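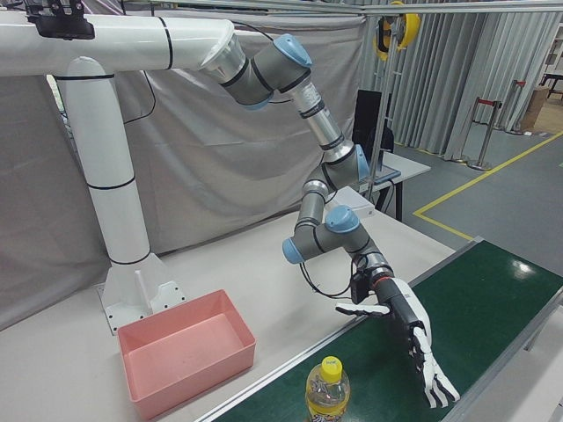

Athletics > Football > Fan Help > Season Ticket FAQ

We use cookies to remember your settings and measure traffic on this site. Accept | Manage choices

Season Ticket FAQ
Updated April 27, 2021

When is the renewal deadline?
Renewals close at 5 p.m. on the last business day before July 1. Seats that have not been renewed by then go back into the pool and are offered to the waiting list in order.

How many seats are held for season ticket holders?
Ojeda Field has 2,336 reserved seats. Of those, 1,838 are set aside for season tickets. The rest are sold by the game or held for visiting teams and student groups.

Can I keep the same seats?
Yes, if you renew on time and your account has no unpaid balance. If you want to move, check the seat change box on the renewal form. Changes are made in July, after renewals are final, and go by years held.

Is there a payment plan?
You can pay in full or in four equal payments. There is no fee for the plan. A missed payment puts a hold on your tickets until the account is current.

Where do I park?
Season parking is in the Skilleter Lot, on the north side of the stadium. Passes are sold one per account. Lot opens three hours before kickoff. RVs and trailers must use the Rernus Road lot.

Can I bring a bag?
Clear bags only, plus one small clutch or wallet. Diaper bags and medical bags are checked at Gate 2.

Do children need a ticket?
Children under two who sit on a lap do not. Everyone else needs a ticket, including for the grass berm.

What happens if a game is canceled?
If a home game is canceled and not rescheduled, you may take a credit toward next season or a refund of that game's share. A game moved to a new date is not a cancellation, and your original ticket is good for the new date.

Can I transfer my account to a family member?
Transfers are allowed between spouses, and from parent to child. Both people must sign the form. The years held move with the account.

Are there accessible seats?
There are 43 accessible spaces, 19 of them on the home side. Each can be bought with up to three companion seats.

Who do I contact with other questions?
Hatem Kamel, ticket manager, at the Hitanis Street office. Office hours are 9 a.m. to 4 p.m. on weekdays and until halftime on home game days.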